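Graddale Kitchen Library: sorting day and what we need next

The kitchen library at Graddale opened its shelves again this month after the winter break, and the first job was going through the picnic and children's party boxes. These are the most borrowed things we have. Over the past year members took out 3,317 items across the whole library, and 2,355 of them came from the party shelves.

Most of the cups, bowls and trays have held up well. A few of the older bowls had gone chalky on the inside and have been taken out of circulation. Cups with split rims went too. If you have borrowed a set recently and found a cracked piece in it, please put a note in the box when you bring it back so it doesn't go straight out to the next family.

How the boxes are packed now

We have changed the way the party boxes go together. In the old system each box held one kind of thing, so a member wanting cups, bowls and cloths had to carry three boxes to the car. From now on a party box holds a bit of everything. Trays go in at the bottom, bowls are stacked inside the trays, and cups sit in the bowls. Cloths go on top, folded if you have the time.

Colours are mixed on purpose. We used to keep matching sets, but one lost cup meant the whole set sat on the shelf. Members who want a single colour can still ask at the desk and we will do what we can.

Nelli Lehtinen has rewritten the card that goes inside each lid. It lists the contents and has a space for you to tick them off at each end of the loan. Please use pencil.

Sorting at home

Several members have asked how we sort a box when it comes back. It is simple enough to do on your own kitchen table before you return it, and it saves us a lot of time.

Clear the table and cover it with brown paper. The paper catches crumbs and candle wax, and it can be folded up and put in the recycling afterwards. Newspaper is fine too, but the ink comes off on pale plastic if anything is damp.

Put one tray at each end. Cloths go in one tray and bowls go in the other. Cups stay in the middle until you have looked them over, as they are the pieces most likely to be chipped.

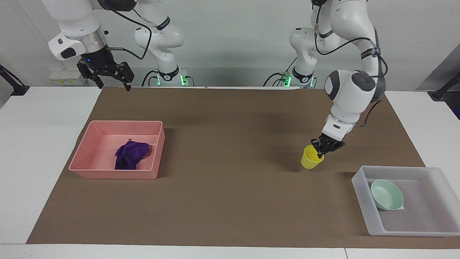
Anything that needs another wash should be kept apart from the rest. Cloths can come back unironed, but they do need to be properly dry. We had one box in August that had been closed up damp and all the cloths had to be thrown out.

The yellow cups and the purple cloths should be washed by hand in cool water. The other colours can go through a normal wash.

Things we are short of

Cloths are at the top of the list, any colour, tea towel size or larger. We could also use trays with a raised edge and small bowls suitable for dips or fruit. Please don't bring glass or anything with a lid that has lost its seal. Roll ends of brown paper are always welcome.

Jastura has given us 6 new storage boxes with clip handles, which will replace the ones with the broken corners. The Trerport branch has offered to swap some of its spare bowls for our extra cups, and Stelios Psarras will drive them over when the next load is ready.

Borrowing and returns

Party boxes can be kept for six nights. Please book ahead for weekends. Returns go to the side door on Kinnunen Lane, and if the desk is closed, leave the box on the lower rack with the card facing out.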